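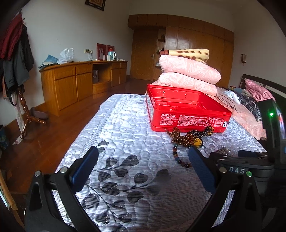
2 min read

Bringing home the good stuff: packing tips from a serial souvenir shopper

I love shopping on a trip more than almost anything, and over the years I have carried home teapots, pickles, lampshades (two!) and a whole lot of tea. Most of it made it in one piece, so let me share what works for me!

Start with an empty bag inside your suitcase. Mine is a thin nylon thing that folds down to the size of a sandwich, and by the last night it is always full.

Wrap breakables in clothes you have already worn. Socks go inside cups, T-shirts go around the outside, and then everything sits in the middle of the case, well away from the wheels.

Snacks in paper boxes get crushed, so I flatten the boxes and move the packets into a hard lunch container. Keep one box if it's pretty - they make great drawer dividers at home.

Jars and sauces get two zip bags each, with tape over the lid. My friend Ghada Fakhoury skipped the tape once and her sweaters smelled like chili oil until November.

Weigh the case before you leave for the airport! I bought a little luggage scale at the Altcombe market and have used it on every trip.

Receipts go in one envelope, in your hand luggage. I had over 70 of them last time, and I was so glad they were all together at customs.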